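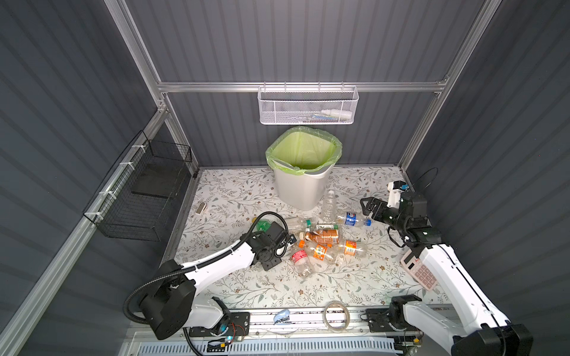 One reader wrote to say that lining a bin for drink bottles is a waste of a bag, and that the whole bottle corner could be replaced by a cardboard box. Maybe. A box soaks through at the bottom the first time a bottle leaks, and we have cleaned up after that more than once. Read the section and decide for yourself.

Section 5. Setting up the bottle corner

The Utemlow leaflet promises a bottle corner in "minutes." Ours took most of an evening, and the cable ties were to blame.

5.1 Mat and bin

1. Lay the mat flat. A leaf and flower print hides drips well, which can be good or bad depending on how often you wipe it.
2. Stand the bin against the back wall, directly under the hanging basket.
3. Open a bag, push it down to the floor of the bin, and fold the edge over the rim. Green, white, any color works. The scented bags from Fukby cost more and we couldn't smell a difference.
4. Let the extra hang outside on one side. Clips are sold for this. We haven't found a use for them.

Note: If the bag balloons up, press the air out with your forearm before the first bottle goes in.

5.2 Baskets

5. Hang the white wire basket from the middle of the rail. It's shallow, so keep it for small things, such as a squeeze bottle lying on its side.
6. Fasten the mesh basket to the side rail with cable ties. Pull each one snug, check that the basket sits where you want it, then tighten. There is no loosening them afterward.
7. Flat things like a tray go in the mesh basket, upright against the back.

Caution: Cut tie ends flush. A slanted cut leaves a point that will scratch a wrist.

5.3 Sorting bottles

8. Put all the bottles on the mat before any go in the bin. It looks worse for a minute.
9. Pick out any that still have a drink in them, like the one with the orange-brown stuff and the orange label. Pour it out first. Do not trust the cap.
10. Caps on or caps off? Ask your local collection. The Zarcombe depot changed its rule last October and the sign still has the old one.
11. Labels can stay on unless you're told otherwise. We peeled 97 of them one month and saw no benefit.
12. Drop bottles in neck first. Squash the thin ones if your collection allows it.

Caution: Don't fill past the fold of the bag. The maker says the bin holds 17 bottles. We doubt they tried it with big ones.

218 shares | 3 comments

Guest
Step 8 is the only one I'd skip. Straight in the bin, done.

Guest
We have the Ní Mhurchú bin, same idea with a lid. The lid is a nuisance, you take it off in the first week and then it lives behind the door. The bag fold works fine on it though.

Guest
Can the mesh basket take anything heavy? Mine has started to sag on the left with just a tray and a couple of cloths in it. I used two ties.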